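Refurbishing an Office Tower: Order of Assembly

Group 3 report, June

Our course partner, Flornstead, passes on used office computers to schools. Our task was to write a build order that a first-year student could follow without help. We worked on one machine type with two banks of memory slots. The case lies on its side for the whole job, and the loose parts wait in a gray holder at the left.

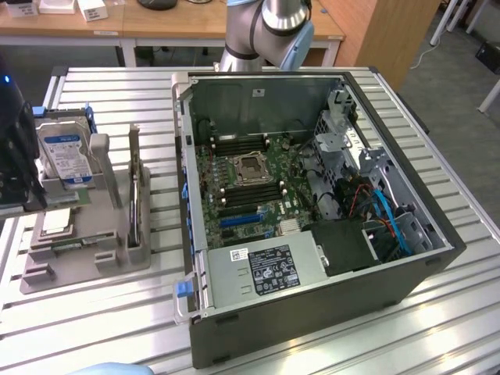
Figure 1. Tower open, processor socket empty.

We first wrote the order as memory, drive, processor. On paper it saved a step. In practice the memory modules made it harder to get at the socket lever, so we moved the processor to the front of the list. The second draft ran to 17 steps, and we spent a week arguing over where the cables belonged in it.

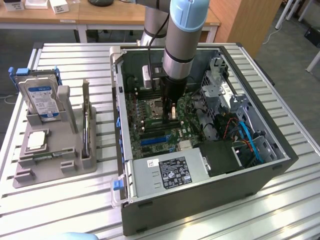
Iolanda Honorato read that draft and wrote in the margin that the cables should be tied back before any part goes in, and that step 6 was really two steps. She also asked why the drive came so late when its caddy only has to slide into the cage. We split step 6 and left the drive where it was. With the drive in its cage, the SATA plug is awkward to reach.

Asger Vídalín tested the third draft. He stopped at the processor step, where our text said to "check the part is flat" and gave nothing to check against.

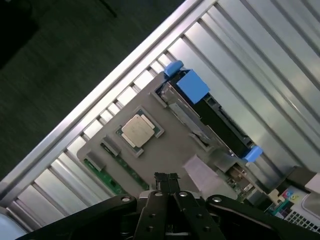 The processor step now takes up half a page. It tells the reader to find the corner mark, lower the part straight down and look at it before touching the lever. We added what a seated processor should look like: a square, pale silver heat spreader with a narrow border of green board around the socket. Thermal paste and the cooler are left to a separate sheet.

Still open: the sheet for the Sovov case, which has a different drive bracket.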